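Grukerora: progress note to Erker, January

We now have 1414 head-view clips from small shops, and they are a joy to work with! Trinidad Paredes has finished labelling hand contacts in the first batch, and dim shelves turned out less of a problem than we feared.

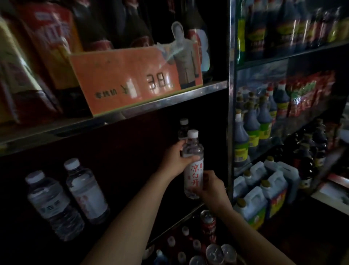
Two-handed hold on a water bottle, condiments on the right.

Wenceslao Urrutia retrained the grasp model on these labels. It now tells left-hand from right-hand support on clear plastic, our hardest material, in all but 15 test clips.

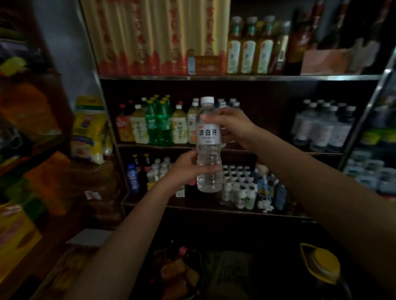 Bottle held upright, label towards the camera.

Next: 4 more shops, then the Raltar arm.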